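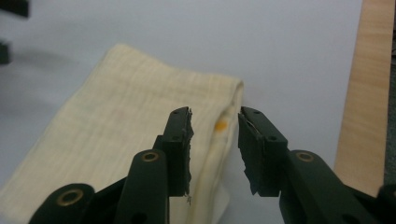 Folding desk news, Clitton lab

The cloth-folding count stands at 849 demonstrations, all done by hand with the gripper, and the arm will get its first look at them after May 6, 2021. Vilhjálmur Stougaard contributed 144, more than he had planned and fewer than he mentions at lunch.

Two requests from the folding desk. Close the jaws fully on the fold before you lift – the policy will copy your hesitation faithfully, as it did in February. And keep the cloths with stains in the rotation. The robot should learn that laundry has a past.

Cindstead takes over the table next, with 95 towels and great confidence.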